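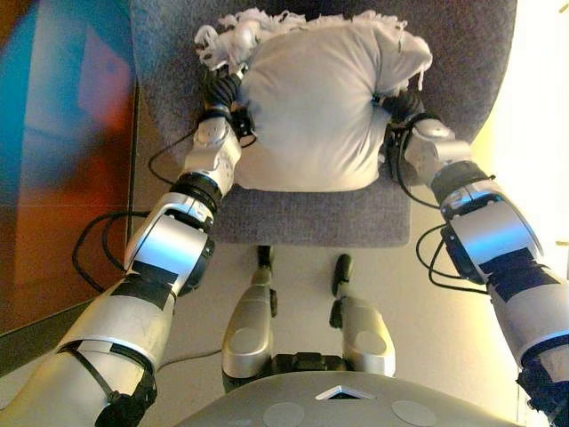
Can the machine be connected through an extension lead?

The machine must be plugged directly into an earthed wall socket that remains within reach once the machine is in position. Extension leads, multi-way adaptors and plug-in timers must not be used.

Section 3: Installation and first use

This section applies to the Stirby front-loading washing machine in the freestanding version. For the version built in behind a cupboard door, see the separate sheet packed with the hinges.

3.1 Choosing the position

The cabinet is 63 cm deep, measured without the door handle and hoses. Allow a gap of 12 cm behind it for the inlet hose, the drain hose and the cable. The floor must be level, dry and firm. Carpet is not suitable, as it blocks the air gap under the base.

Do not install the machine:
in a room where the temperature may fall below freezing;
behind a lockable door or a sliding door;
on a raised platform, unless the Terkport base frame has been fitted according to its own instructions.

Note: On suspended timber floors, place the machine in a corner where possible. A board screwed to at least two joists may be laid beneath all of the feet.

3.2 Removing the transit bolts

Caution: Running the machine with the transit bolts in place will damage the drum suspension. Damage of this kind is not covered by the guarantee.

1. Stand the machine upright, with clear access to the back panel.
2. Loosen each transit bolt with the spanner supplied, turning anti-clockwise.
3. Pull out each bolt together with its rubber sleeve and spacer. If a spacer stays behind, tilt it downwards and draw it out by hand.
4. Press a plastic cap into each opening until it clicks.
5. Keep the bolts, sleeves and spacers. They must be refitted before the machine is moved to another address.

3.3 Levelling

1. Move the machine to its final position without lifting it by the door or the worktop.
2. Slacken the locknuts on the adjustable feet.
3. Turn the feet until a spirit level laid across the top reads true from side to side and from front to back.
4. Press down on opposite corners in turn. If the cabinet rocks, lower the foot that is clear of the floor.
5. Tighten the locknuts upwards against the base, holding each foot still with the other hand.

Check the level again after 9 washes. On a new floor the feet may settle, and a machine that stood firm at first can begin to travel during the spin.

3.4 Water supply

The machine takes cold water only. Use the new inlet hose supplied and discard the old one together with its washers.

1. Run the supply tap into a bucket until the water is clear.
2. Check that a washer with a filter is seated in the tap end of the hose.
3. Screw the hose to the tap by hand. Do not use a wrench on the plastic nut.
4. Connect the elbow end to the valve at the back of the machine. Turn the elbow so that the hose hangs without a kink, then tighten the nut by hand.
5. Open the tap fully and check both joints for drips. Check them again after the first wash.

Note: If the property has a water softener, set the water hardness to Low (see 5.2) and reduce the amount of detergent.

3.5 Drain hose

The end of the drain hose may be fitted to a standpipe or to the spigot of a sink trap. In both cases the hose must rise to the height marked on the back panel before it turns down. A lower run lets water siphon out during the wash. The display then shows F3 and the programme stops.

1. Release the hose from the clips on the back panel.
2. Fit the curved plastic support and hook the hose over the standpipe, or push the end on to the spigot and secure it with a worm-drive clip.
3. If a spigot is used for the first time, drill or cut out the blank inside it. A blank left in place is the usual cause of F3 on new installations.
4. Secure the hose to the wall or cupboard so that it cannot jump out when the pump starts.

Caution: Do not seal the hose into the standpipe with tape or mastic. An air gap is required.

3.6 The first wash

The first wash is run with an empty drum. It clears the water left from factory testing and records the weight of the drum for the load sensor.

1. Open the door and check that the drum is empty. Remove the document bag.
2. Close the door until the catch is heard.
3. Put half a measure of powder in compartment II. Do not use softener.
4. Turn the selector to Cottons and set the temperature to 40 °C.
5. Press Start. The door lock symbol comes on.
6. When End is displayed, wait for the lock symbol to go out before opening the door.

If the programme is cancelled part way through, repeat it from step 1. The load sensor will not work correctly until a full empty wash has been completed.

3.7 Loading

The maximum load is 9 kg of dry cotton, on the Cottons programme only. Lower limits apply to the other programmes and are listed on the inside of the detergent drawer. With the drum filled for cottons, it should still be possible to put a flat hand between the top of the washing and the drum.

1. Empty pockets. Close zips and hooks. Turn knitted items inside out.
2. Shake each item open before placing it in the drum.
3. Mix large and small items. A single large item cannot be balanced and may be left unspun.
4. Check that nothing is trapped between the door glass and the rubber seal.
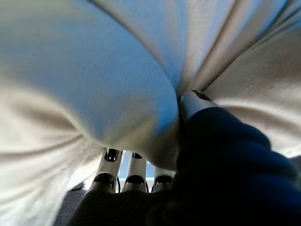

The spin speed has more effect on creasing than any other setting the user can change. At full speed, cloth is pressed against the drum wall and dries with whatever folds it had when the drum stopped turning freely. Sheets, curtains and loose covers should therefore be washed with the speed reduced by one step and the Ease option switched on. Off-white cloth bunched towards one point, with long pleats running out from it as in the picture, should be pulled out flat before it goes into the drum. Fold it loosely along its length if it is too large to handle in one piece. Pale fabrics are washed apart from dark ones at all temperatures.

Note: The Ease option adds slow turns of the drum at the end of the programme. It can be stopped at any time by pressing Start once.

3.8 Items that must not be washed

Do not wash the following in this machine:
articles treated with petrol, white spirit, wax or wax remover;
rubber-backed mats;
filled articles with an open or weakened seam. Loose filling passes through the drum holes and collects in the pump;
underwired garments, unless in a closed wash bag.

If filling escapes during a wash, stop the programme, drain the machine by the emergency hose (see 6.4) and clean the pump filter before running it again. Rinse the drum with an empty cold programme. Wipe the fold of the door seal by hand, paying attention to the lowest part where lint gathers.

3.9 Sound and vibration in the first weeks

A new machine may give off a faint smell of rubber when hot. A low hum while filling and a series of clicks at the start of each programme come from the inlet valve and the door lock. Neither needs attention.

Switch off and call the service line if:
the cabinet moves across the floor after levelling;
there is a scraping noise that keeps time with the drum;
water appears under the base.

Have the model number and serial number ready. Both are printed on the plate inside the door opening. For machines supplied through Baran, use the telephone number on the delivery note.

3.10 Disposal of packaging

Cardboard and the polystyrene base may be taken to a recycling centre. Plastic film and bags must be kept away from children. Do not throw away the transit bolts with the packaging (see 3.2).

Next section: 4, Programme table and options.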